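This card covers the `plirken-case` set: teleoperated demonstrations of a two-finger arm working inside open desktop computers. It is the second set in the Culten collection. The first one, `plirken-tray`, has its own card.

Maintainer: Jarrah Waaka
Last edited: 27 August 2019

## Contents

- 229 demonstrations, one folder each
- 2 operators, recorded as `op_a` and `op_b`
- Wrist camera video, joint states, gripper opening, operator commands
- A task label and an outcome label per demonstration

## Tasks

Every demonstration is one of these:

| Label | Task |
|---|---|
| `reach` | Move the fingertips to a named part and stop |
| `push_cable` | Move a cable or ribbon aside and back out |
| `pull_plug` | Grip a plug and pull it free |
| `lift_card` | Grip a card by its edge and lift it |

`reach` is the easiest and new operators should start there. `lift_card` has the fewest good runs. Please don't train on it alone.

## How the demonstrations were recorded

The operator drives the arm by remote control with the Oltov handset. Translation and rotation are on separate modes. The gripper opens and closes in both. Commands go through a low-pass filter before they reach the arm, and the filtered and raw values are both saved.

Cases lie on the bench with the side panel off and are clamped at two corners. They are disconnected from the mains before the arm is switched on. Cables are left the way they came, so no two cases present the same layout.

Between runs the operator backs the arm out, resets the part, and presses record again. Time spent resetting is not in the data.

## Wrist camera

The camera moves with the gripper, so both fingers stay in view and the case shifts behind them. Expect a lot of bare metal, strong highlights, and wiring that crosses the drive bay and the board. The fingers hide part of whatever is directly ahead of them.

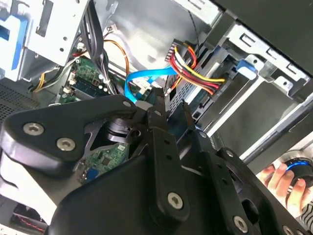 ## Folder layout

```
plirken-case/
 demo_0001/
 wrist.mp4
 joints.csv
 command_raw.csv
 command_filtered.csv
 meta.json
 demo_0002/
 ...
 splits/
 train.txt
 test.txt
```

`meta.json` holds the task label, the operator, the case ID and the outcome. Outcome is `done`, `partial` or `stopped`. A `stopped` run means the operator hit the stop button or the force limit tripped. Those runs are kept on purpose.

The test split has 47 demonstrations. It uses cases that don't appear in training.

## Loading

```python
from culten import load_set

demos = load_set("plirken-case", split="train")
for d in demos:
 print(d.task, d.outcome, len(d.joints))
```

Runs longer than 3,000 time steps are cut into parts with `_p1`, `_p2` and so on at the end of the folder name. The loader joins them unless you pass `join=False`.

## Known problems

- `command_raw.csv` has repeated timestamps in a few early runs. Drop the second row.
- People's hands and sleeves can come into view near the case. They have not been masked.
- Auto exposure hunts when the arm passes over bright metal.
- `op_b` tends to pause before closing the gripper. Policies trained on those runs alone pick up the pause.
- There is no force data apart from the trip flag.

## Planned

A fix for the timestamps is due in December, along with a fixed-exposure repeat of the `pull_plug` runs. The Huenchumán converter will be moved into the main repo at the same time. Until then, use the copy in `tools/`.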